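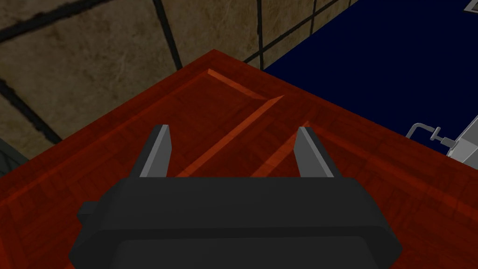

Rendering of a black gripper with two gray fingers set well apart.

Clirnport seafront fair to stay open on weekends through the fall

Saturday, October 17, 2026

The beach funfair at Clirnport will keep running on weekends after its usual closing date, with shorter hours and a smaller number of rides, the operator said.

Nikell, the company that runs the fair, normally shuts the whole site at the end of September and moves the larger rides into storage. This year the storage move has been put off. The wheel, the bumper cars, the carousel and the indoor arcade will open on Saturdays and Sundays from 11 in the morning until dusk, weather permitting. The log ride and the two small coasters at the north end are closed and will not reopen before spring.

Entry to the site remains free. Rides are paid for with tokens, as in the summer, and tokens bought during the main season can still be used. The all-day wristband has been withdrawn for the off-season because fewer rides are operating. Families who bought wristbands in advance and did not use them can exchange them for tokens at the booth beside the south gate or ask for a refund there. The booth takes cards and cash.

Visitors had complained over the summer about the cost of a day at the fair, and in particular about the price of the carousel for very young children. Nikell said children under 3 will now ride the carousel free when an adult is with them. The adult still needs a token. Prices for the wheel and the bumper cars have not changed. 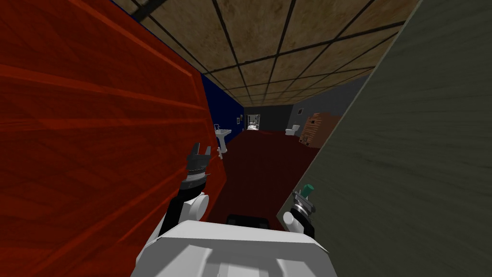 The decision also affects the train. The Saturday service from Tirncombe to Clirnport, which usually drops to a winter timetable when the fair closes, will keep its late afternoon departure for now, so that day visitors can get home without changing to the bus. The last train back leaves Clirnport shortly after the rides stop. Passengers with strollers are asked to use the rear car, where the seats fold up. There is no change to the Sunday service, and the last bus to Tirncombe on Sundays is still the earlier one.

Parking will be tighter than in the summer. The field behind the dunes is too soft for cars once the fall rain sets in, and its gate has been locked. That leaves the paved lot on Wogan Street, which has 100 spaces and is shared with the swimming pool and the library. Drivers can stay there for up to four hours on weekends. The lot opens at 9, and the pool's morning lessons tend to fill the row nearest the entrance. Overnight parking is not allowed, and that includes campers.

Several of the food stands have already left for the year. The doughnut stand and the fish and chip counter will stay open on the same days as the rides. The ice cream kiosk is shut, though the cafe inside the arcade sells ice cream along with hot drinks, soup and sandwiches. Picnic tables on the lower promenade have been taken in ahead of the first storms, but the benches along the sea wall remain.

The fair will close on days of high wind. The wheel is the first ride to stop when the wind picks up, and it can be closed while the others carry on. A notice is posted at the south gate each morning, and the same notice goes on the fair's website. Tokens are not refunded when a single ride stops, but they can be used on another ride or kept for a later visit.

Dogs are allowed on the promenade and, during the off-season, on the beach in front of the fair. They have to be kept on a leash inside the site and are not allowed in the arcade.

Nikell has not said how long the weekend opening will last. A closing date will be posted at the gate and on the website at least two weeks ahead.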